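Play Veggies and Baskets: Your Questions

I sell toy vegetables and little wicker baskets through my shop, Makau, and my inbox fills up with the same handful of questions. So I've put my answers in one spot. If yours is missing, write to me and I'll add it!

What kinds of veggies do you mean, anyway?

Mostly the ones kids can grab with a whole hand. Bok choy, sweet potato, something round and orange, something long and yellow (my nephew insists it's a banana, and I've given up arguing).

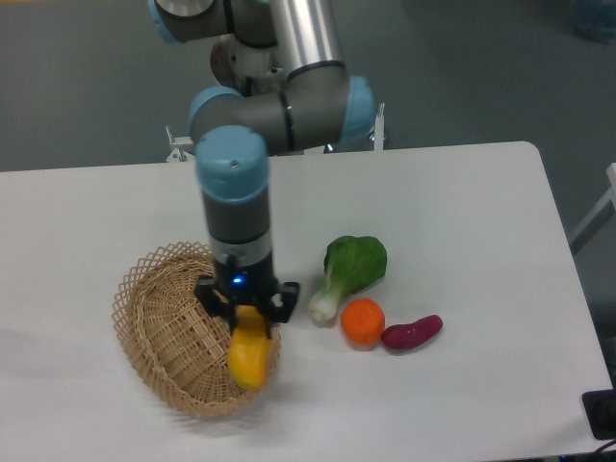
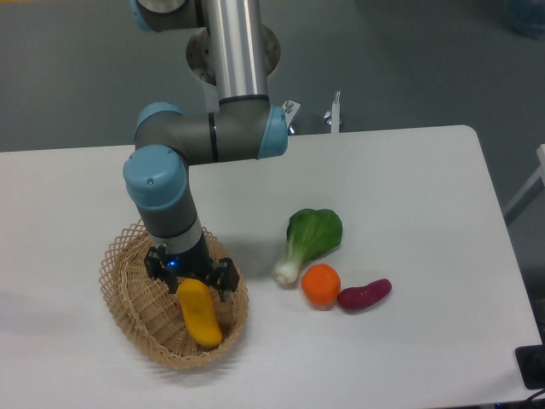

Bok choy, purple-red sweet potato and the round orange one on the table, with the yellow one at the basket.

Which basket should I get?

I like a shallow round one for little kids, so they can see what's in there without dumping it all out. The Stodness is my pick. The Jimovness is deeper and looks lovely on a shelf, but a two-year-old will be in it up to the armpit.

How many veggies fit?

Four is a nice number to start with. You can pile in more, but then putting them away turns into a balancing act and somebody gets frustrated – usually me.

How do I clean a woven basket?

Dry brush first, then a barely damp cloth. Please don't soak it! I left one in the tub overnight last July and it never sat flat again.

And the vegetables?

Wipe them with a soapy cloth, then a plain wet one, and let them dry on a towel before they go back in the basket. No dishwasher, please.

Any easy games to play with them?

Sure. We do "grocery run" a lot: spread everything on a white table, call out a color, and the kid puts that one in the basket. When they get good at colors, switch to names. Bok choy gets the biggest giggles at our house.

Can I buy just one replacement veggie?

Yes, as long as it's from the Munteanu set. Put the name of the vegetable in the order notes and I'll dig one out. The sweet potato goes missing more than any other – check under the couch first.

Do you ship outside the US?

Only to Canada right now.

Page updated 2025-09-26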